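4. Setting up a live reading on your author page

Read section 3 first. The Odach plug-in must be linked to your page before you start.

4.1 Open the Uvel dashboard and select Events, then New Live Reading.
4.2 Enter the book title as it appears on your Fankhauser catalog page. Titles over 81 characters are cut.
4.3 Set the start time. The time zone defaults to Somilville — change it if your readers are elsewhere.
4.4 Turn on Reader Questions. Up to 203 questions are held in the queue.

Note: Questions sent before the start time are kept and shown first. 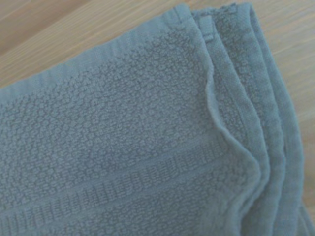 4.5 Select Test Stream and read a page aloud at normal volume. The level bar should stay green.
4.6 Select Go Live. The stream opens after 5 seconds.

Caution: Do not rename the event while it is live. Readers who join by the old link will see an error page.

4.7 To finish, select End and Save. The recording is posted to your page unless Keep Private is checked.

Last revised 12/05/2022

370 shares | 3 comments

inkandoats: 4.3 got me. My whole book club showed up an hour early.

marlow_reads: Does the queue carry over if I end and restart?

pageturner_b: @marlow_reads No, mine came back blank. Copy the questions out first.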